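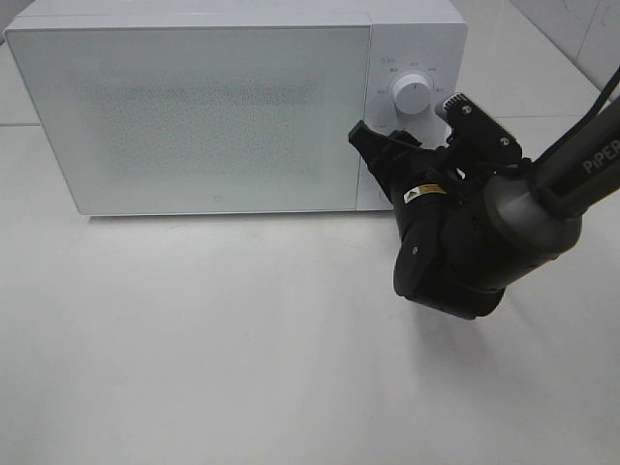
Photo: Kobe Stevens / Skivico

I went to the Cirkamis open day in March, together with my colleague Kobe Stevens, and I promised to write down what we saw for the people of our tenants' group who could not come. I am sorry if it is a bit long. English is my third language and I do not know how to write short.

Cirkamis fits out small kitchens for student rooms and rental flats. The workshop is behind the tram depot, and we walked past the entrance 2 times before we found it, as the sign is the same colour as the wall. At the door they gave us a sticker with our name and a cup of very strong tea.

The first room is for benches and cupboards. A man from the joinery explained to us how they choose the height of the bench, and he let everybody try three heights with a chopping board and a carrot. I am a short person and I liked the lowest one. Kobe could not use it without bending his back. They can make the bench in both heights in the same flat, but the landlord must ask for it when he orders, and most landlords do not ask.

After this we came to the part with the appliances, and here I stayed the longest. The white microwave on the shiny white tabletop was the thing I wanted to see, because we have to choose one for the shared kitchen on our floor. It is a compact model with one round dial on the panel at the right side, and the settings are printed in small grey characters in a ring around the dial. I could not read them. For our kitchen this is a real question, as we have people who forget their glasses and people who read only one alphabet. I asked if the ring can be ordered in English, and the lady at the desk wrote my question on a paper and said that somebody will send an email.

I like a dial very much. In my old flat we had a microwave with flat buttons, and after one year the start button did not want to work any more. The door of this one has a grey dotted window, and the food would be hard to check through it, I think. Kobe says that he always opens the door to look anyway. The finish is matt white. On such a glossy top I would worry more about the top than about the oven, as every finger leaves a mark on a surface like that. We wiped ours with a sleeve at the Csonka showroom last winter and made it only worse.

In the last room there was a talk from Kommont, who do the wiring for Cirkamis. It was partly too technical for me. What I understood is that the microwave and the kettle should not share one double outlet with an extension cord, and that in older buildings they often find exactly this. They showed a brown, melted plug from a real flat and passed it from hand to hand. My neighbour in the row did not want to touch it.

For lunch there were cheese sandwiches and a soup with lentils. The soup was finished when we arrived, so I can say nothing about it.

Some practical things. Entry was free. The workshop has a ramp at the side door, but you must ring the bell and wait. They told us that about 200 people had put their name on the list, and the corridor was too narrow for so many, so come early if they do it again next year. There is a rack for bikes. The toilet is upstairs.

I have brought home the price list and two catalogues. One is on the shelf in our laundry room, please put it back after reading. The other is with Kobe.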